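About Plumska

Plumska repairs and refurbishes ceiling fans, pull-cord switches and fan light kits for homes, schools and small offices.

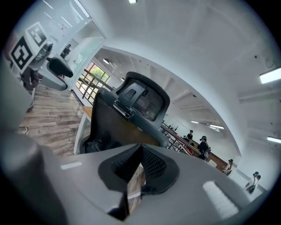

Rebecca Negri wrote to us in August that she had been told twice to throw her fan away, and that all it needed in the end was a new capacitor and a tightened blade bracket. Her letter covers most of what we do. The motor in a ceiling fan will usually outlast the parts fitted around it, and those parts can be replaced.

What we work on

We accept fans with three, four or five blades, with or without lights, up to 100 watts motor rating. Most of the work is on AC motors with a run capacitor and a three-speed pull switch. DC fans are accepted if the control board can be removed without cutting the wiring. We do not repair bathroom extractors, cooker hoods or anything fitted outdoors.

How a repair is done

Each fan is given a job number and tested for insulation resistance before it is powered. Bearings are checked by hand and then under load at each speed. Capacitors are measured, and replaced if they fall below 90 per cent of the marked value. Blades are weighed as a set. If one blade has been swapped in the past, we correct the balance at the bracket and note the change on the job sheet.

After repair the fan runs at full speed for 12 hours on a test mount. Wobble, noise and casing temperature are recorded at the start and at the end. A copy of the readings goes back with the fan.

Parts

We keep stock for the Adby and Hernik ranges, including light kit sockets, glass retaining clips and reversing switches. Piras fans use a different downrod thread, so please send the downrod and its pin with the motor. Loose screws should be bagged and taped to the canopy.

Removal and refitting

We do not take fans down or put them up. This should be done with the circuit isolated at the consumer unit, and by an electrician if the wiring has to be altered. A photo of the connections before removal is useful to whoever refits it.

The workshop

Joris Bakker runs the bench and answers technical queries. Fans may be handed in on any weekday except Tuesday, which is kept for testing. The storeroom holds up to 200 fans. Repaired items not collected are kept for 90 days, after which storage is charged.

Quotes are given in writing before any part is ordered.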